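Cup stands, racks and other counter bits — gallery

Last updated: 07/03/2025

Right, quick page. Been promising this since the stall and kept putting it off. Everything to do with the hot drinks corner, how we set it out, what gets used and what just sits there. Will add more in April when the bigger table is out again. Captions are short becuase I'm doing them in one go before work.

A few notes first, as people keep emailing the same questions.

Where it all comes from. Mostly second-hand. The tray and the sugar tin came from the Rindberg clearance, the one behind the tile place. Spoons from all over. The Medrano flask is the only thing bought new and it was worth it, keeps tea properly hot through a long morning. The older flask is still in the cupboard, lid is cracked, don't lend it out please.

The table. Pale top, wipes clean, marks if you leave teabags on it. We tried a cloth over it at Vullby and gave up — every time somebody reached for the milk the whole lot moved. No cloth now. Looks a bit bare in photos but it's so much easier, and you can see the spills before your sleeve does.

Order of things along the counter. Cups at the left hand end, then tea and coffee, then hot water, then milk and sugar, then the bin. Bin used to be next to the cups. Bad idea. People were putting used ones back on the wrong side and we had to chuck a stack that was probably fine.

Paper cups. We go through a lot at the summer do, so they come in boxes of 2,000 from Vurnier and live under the stairs. Ribbed sort, the plain ones are too hot to hold without a second cup round them and then you're using double. Keep the box shut, dust gets in. Only bring out one sleeve at a time, the rest stays wrapped.

Lids — we don't bother. Had lids for the Vullby weekend and half of them didn't fit. If you want one bring your own cup, there's a shelf for those now, names on the bottom in pen. Wash them before you leave them, I'm not doing it.

Stands. This is really what the page is for. Stacks of paper cups fall over, simple as that, one knock of the table and they're on the floor. We've tried a biscuit tin (too wide), a vase (too narrow, cups got stuck and came out squashed), and a bit of drainpipe painted white which did the job and looked terrible. Then the wire and wood stands. Much nicer. Small, so they don't hog the counter, and you can see when it needs filling. They won't take a tall stack, so somebody has to top up as the morning goes on. Fine by me.

Looking after them: wipe the base with a damp cloth, dry it straight off. Don't leave it in the sink. The first one went in the sink overnight and the wood lifted at the edge, it's now holding string in the shed. Wire part just needs a rub with a dry towel. If it gets bent, bend it back slowly, with your thumbs. No pliers, they scratch the black off.

Storing them. Upright, top shelf, nothing hung on the wire. Tea towels have been hung on the wire. Please stop.

Prices, for whoever asked. I paid 6 pounds for mine, which seemed steep until I looked at what the new ones go for. Car boot is your best bet, get there early, look under the tables in with the kitchen roll holders and mug trees. They're often in with the wrong things. Check the base sits flat before you hand any money over, put it on the ground and give it a push. If it rocks leave it.

OK, gallery. Just the one up for now, others are to follow when I've sorted them. 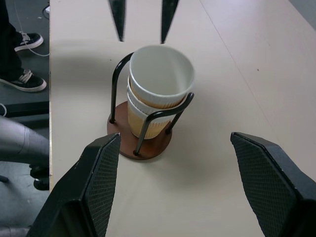 Wire and wood stand with two paper cups in it, one inside the other. White rims, tan ribbed sleeves, leaning a bit to the right. Round base, reddish brown.

Still to come: the flask, the sugar tin, the own-cup shelf, and the drainpipe if I can face it. Also the milk jug set once the missing one turns up. It's blue with a chip in the handle, last seen going out to the car park at the end of the April do and not since. If it's in your kitchen just drop it back, no questions asked.

Anyone with a spare stand they don't want, I'll have it. Any size so long as a normal paper cup goes in. Leave it by the side door with a note on, and not on the step if it's raining.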